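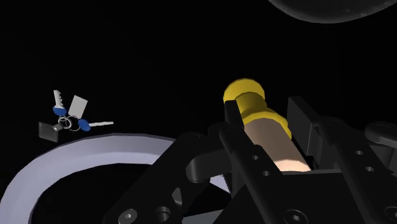
Wrist view from the sim, right finger standing off the collar

Ticket: Gripper in sim won't settle on the yellow and tan cylinder
Project: Drurkora (home arm build, Fernthorpe shared workshop)
Opened by: Yurii Tkachuk
Component: sim / contact / gripper model
Priority: normal
Status: fixed, leaving open for the hardware check

Description

First off, the new wrist view is fantastic and I've been grinning at it all evening. Being able to look straight down the fingers in the sim has already shown me more than a week of staring at joint plots did.

On to the trouble. The arm lines up nicely on the cylinder with the yellow knob, the gripper closes, and then the object starts to creep. Sometimes it rolls toward the left finger, sometimes it pops out altogether and goes skating off across the scene. Look at the gap between the right pad and the yellow collar in the view at the top. The controller had the grasp marked as closed at that point, and there's clearly daylight there (well, black, I haven't put a texture on the ground yet).

Expected: both pads bear on the object and it stays put through the lift.
Got: grasp flag goes true early, lift starts, object slips.

Setup

Gripper model is my own, drawn up from the Kaltham two-finger kit and exported link by link. Keys, ring and the rest are the clutter set I use for every run. Physics at 1,000 steps a second. Arm controller is the Kuzmenko branch, unmodified apart from my joint limits.

Log

Entry 1
Ran the stock grasp script 20 times with the clutter in random spots. 3 good lifts. Not a great score, but at least it fails often enough to chase!

Entry 2
Took the clutter out completely in case the finger linkage was catching on something on the way down. No change at all. Put it back.

Entry 3
Bumped the pad friction way up. The object stopped skating and began to jitter instead, which looks hilarious at quarter speed but isn't a fix. Reverted.

Entry 4
Turned on the collision overlay and had a proper look. The visual mesh for the right pad is fine, but its collision shape is a convex hull wrapped around the whole fingertip, including the stepped bit at the back. The hull bulges past the face of the pad. So the physics thinks we've touched the collar while the drawn pad is still sitting off it. I was so pleased to find this I walked a lap of the workshop.

Entry 5
Swapped the hull for a plain box on the pad face and a second box for the stepped section behind it. Did the same on the left so they match. Gap is gone when closed. 20 more runs, much better, but the object still twists in the grip on roughly every long lift.

Entry 6
The twist has a separate cause. My grasp target was the centre of the object's bounding box, and the fingers were ending up at the flared collar. Pads on a flare are only touching along an edge, so of course it pivots. Moved the target down onto the smooth tan part, where the sides are straight, and rotated the approach so the pads close square to it.

Entry 7
Grasp flag was also too trusting. It only looked at finger position, with a threshold of 49 on the joint counter that I'd copied from an old script and never questioned. It now wants contact reported on both pads for several steps in a row before it goes true. If only one side reports, the hand opens, shifts sideways a touch and tries again. Watching it do that little correction by itself is the best thing I've seen this project do.

Entry 8
Full set again, clutter in, random spots. All lifted, no slips, no jitter. Ran the set a second time to be sure and got the same. Colour me thrilled.

Resolution

Replace convex hulls on both fingertip pads with box shapes. Grasp target moved off the collar. Grasp flag now needs two-sided contact. All three changes are merged to the April branch, and the old gripper file is still in the archive folder if anyone wants to compare behaviour.

Still to do

Check the other links for the same hull problem. The curved link beside the left finger looks like a prime candidate.
Put a texture on the ground so depth is easier to judge.
Try the same script on the keys. Thin, lumpy and lying flat, so I expect a whole new ticket.
Run it on the real arm Friday, with the grip force turned right down to start. If you're in the workshop and want to watch, come and grab a stool!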